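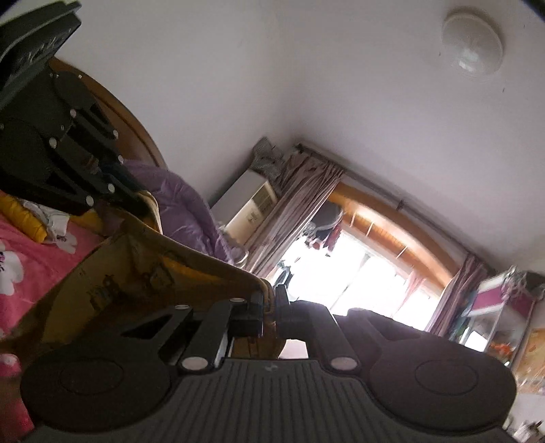

Paired hand-held grippers holding a length of fabric, bedroom setting.

Last updated: February
2 min read

# Neko paired gripper: setup and maintenance card

## Scope

This card covers the two hand-held grippers issued as one Neko set. It applies to cloth-handling sessions carried out in homes. Questions should be directed to Ashwin Murthy, who maintains the set.

## Before a session

- Open and close each gripper fully ten times. The fingertips must meet without scraping.
- Check every pivot cap by hand. A cap that turns freely is to be reseated before use.
- Tighten the plate screws with the Stöcker driver stored in the case. Do not use thread adhesive.
- Wipe the fingertips with a dry cloth. Lint in the ridges reduces grip on thin fabric.

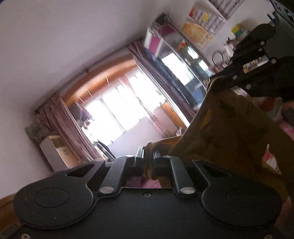

Grip should be taken on a fold or seam, with both fingertips closing at the same rate. If one side leads, the link arms are out of balance and the gripper must be adjusted before recording continues. Fabric is not to be pulled hard enough to spread the fingertips.

## Service intervals

| Cycles | Action |
|---|---|
| 1,000 | Clean pivots, inspect link arms |
| 2,000 | Apply Fluvard grease to pivots, replace fingertip pads |

The left unit currently stands at 3,179 cycles and the right unit at 3,499. Counts are kept separately and are not reset when pads are changed.

## Known issues

The right unit develops play at the outer link between services. Replacement links are ordered through Dodov and should be fitted in pairs. After fitting, repeat the pre-session checks and enter the result in the service log.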